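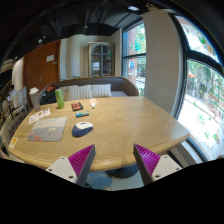 A shared workshop in the town of Sterkari has published the complete plans of its hand-held gripper, a tool which a person carries and closes by hand to show a robot how an object should be taken. The group, called Dena, put the files on its website on Wednesday, November 28, 2018.

The gripper has two fingers with ribbed magenta pads, held by light mounting plates with screw holes. The group designed it in May and says that the parts for one tool cost less than $100. Everything can be made on a small home printer, except the screws and the camera.

Members practice with ordinary things on a café table. A computer mouse is among the objects, together with a drink can and small boxes. 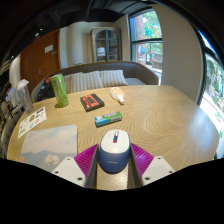

Tahiri

A mouse is more difficult than it looks, according to the notes of the group. The body is smooth and narrow at the base, and a hard finger pushes it away before it can hold it. Soft ribs bend a little and follow the shape. When the mouse is held upright between the fingers, the dark strips touch it on both sides.

Until now the members have recorded 3,276 grasps, and 469 of them are with the mouse. The recordings are to be used for Darkness, a robot arm which the same workshop is building at present. The arm can already turn and lift, but it does not yet have its own gripper. The group wants to give it the same two fingers, so that the movements made by hand can be repeated without big changes.

The plans are free for private use. Dena asks builders to report broken ribs and to write which plastic they used. A second version, with 2 longer fingers for bottles and cups, is in preparation.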